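From: Larysa Lytvynenko
Date: February, 4:30 p.m.
To: Members' list, Udell Early Learning Network
Re: Lending of play materials between centers

Dear members,

Thank you to those who responded to the draft lending terms. The comments received by the coordinating office have been read in full, and most have been taken into the revised text. Petro Skoryk's message raised several points that other centers also mentioned, so I am answering it on the list. The relevant part is quoted below.

> On behalf of the Sydorenko center, I would ask the office to
> reconsider the loan period. A period of 30 days is too short for
> a pretend play set. The children need a week or more before they
> settle into it, and by then our staff are already checking the
> contents against the list for return.
>
> We would also like to know who pays when a piece is lost. Last
> year we were charged for a full replacement set although only a
> few pieces were missing. Finally, could the catalog please show
> what is in each box? The present entries say "kitchen, mixed" and
> little else.
>
> Petro Skoryk

On the loan period, the office agrees that the present rule suits puzzles and picture books better than it suits larger sets. Under the revised terms, pretend play sets may be kept for the full school term, provided that no other center has placed a request. Where a request has been placed, the first center will be given notice and asked to return the set at the next delivery run. Puzzles, books and musical instruments remain on the 30-day period.

On charges, the full replacement rule has been withdrawn. Centers will be billed only for the pieces that are missing, at the price paid by the network, and no bill will be sent for a total under $4. Ordinary wear will not be charged. Centers that were billed for a full set last year may write to the office for a review, and should include a copy of the original loan slip.

On the catalog, new entries are being prepared for the play food and kitchen sets held at the Sultum storeroom. They will list the contents by type and give the condition of each set at its last check.
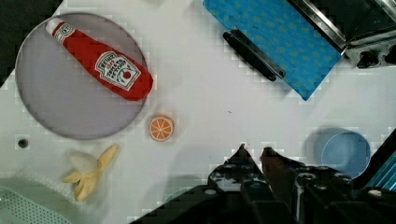 Play food: plush ketchup bottle and orange slice, with gray plate.

Soft items will be listed separately from hard items in the new entries, as the two are cleaned differently. Hard pieces should be washed in warm soapy water and dried fully before they are packed. Plush pieces should be surface cleaned only, unless the sewn label permits machine washing. Please do not return any item in a sealed plastic bag while it is still damp. The storeroom has had to discard several pieces for this reason.

Members have also asked about the size of the collection. The network now holds over 600 items, of which 200 came to us when the Buvico center closed its toddler room. The transferred items have been checked but not yet sorted into sets, and they cannot be reserved until that work is complete. 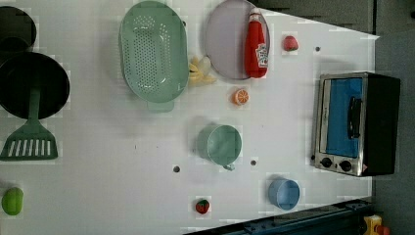

Play cookware: pans, green slotted spatula and mint-green colander, with toy bananas.

Requests for the spring term should be sent to the office by the last working day of February. Each request should give the name of the center, the age group, the set wanted and a second choice. Centers that share a building may send one request between them, but one person must be named as responsible for the loan.

The delivery route is unchanged. Boxes for Sydorenko and the northern centers will continue to travel with the book delivery, and all other centers should collect from Sultum. Collection is by appointment, and the side entrance should be used while the front steps are under repair.

The revised terms will be sent to this list once the office has finished checking the wording. Further comments may be addressed to me directly.

Yours sincerely,

Larysa Lytvynenko
Coordinating Office
Udell Early Learning Network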